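The Reading Table, Lomari House

The children's corner at Lomari House opened again on 22nd October after the floor was relaid. It holds 687 books, most of them given by families in Ustby, and one long table by the window. The gallery is small for now and will grow as the shelves fill up.

Picture books go out on the table each morning so that younger children can choose without reaching for the shelves. Dogs and frogs on a sky-blue cover.
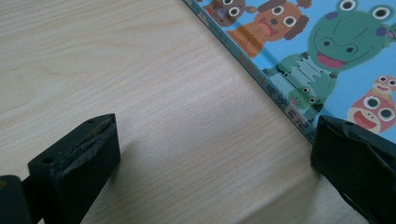 Books can be read at the table or borrowed for three weeks. Animal stories go out most often, and we would be glad of more of them. Board books are kept in the low boxes next to the door.

Donations can be left at the front desk. Please check for missing pages first. We have room for another 100 books before the second set of shelves arrives in July.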